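2026-10-11, Sunday, bench notes, sourdough drying trials

Came in to feed the starters and ended up staying most of the afternoon, so I may as well write it up while I remember what I did.

The Grima starter is still the lazy one. Fed it 200 g flour and 200 g water first thing (same as last time, same bag of flour) and it sat there sulking until well after lunch. Flalgate, meanwhile, had shoved its lid off by the time I'd eaten my sandwich! I wiped down the shelf and moved it to the taller jar. If anyone wonders where the tall jar went, that's where.
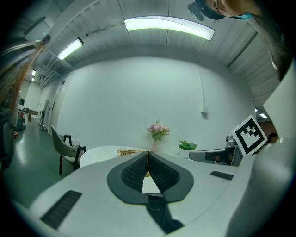 Anyway, the drying. Nipon Pongsiri asked me last week if we could get the flakes thinner, and I think yes, but it takes patience. I spread 134 g of Flalgate on parchment with the long offset spatula, and the trick seems to be letting it rest a few minutes before the second pass. Go straight back in and it drags and leaves bald streaks. The corners are still too thick. They always are, I have no idea how people get corners right.

Left the sheet on the rack with the door open, no heat. I tried the warm cabinet on the Broluvstead batch in December and got something like roof shingles, and the one jar we woke up from it smelled of nail polish for days, so I'm not going there again unless somebody talks me into it. 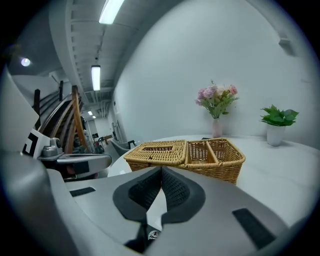 Waking up the old flakes

Opened the oldest Ruangrit packet, the one with the label half rubbed off. Crumbled a spoonful into lukewarm water, stirred, forgot it, came back, stirred again. Tiny bubbles at the edge by four o'clock or so, which made me happier than it should have. Smell is faintly like green apple, a bit flat. I gave it a spoon of rye to cheer it up and put it next to Grima, hoping some enthusiasm rubs off.

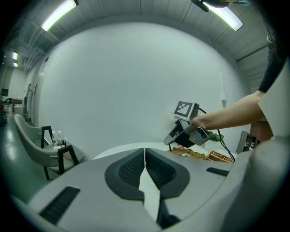
I still owe everybody a proper weight log. The flour bin is at 973 g, so there's enough for tomorrow's feeds but please, somebody order more before I have to start stealing from the bread shelf.

To do: flip the Flalgate sheet in the morning, feed Ruangrit again with half rye, relabel that packet, and ask Nipon how thin is thin enough. Also find the other lid.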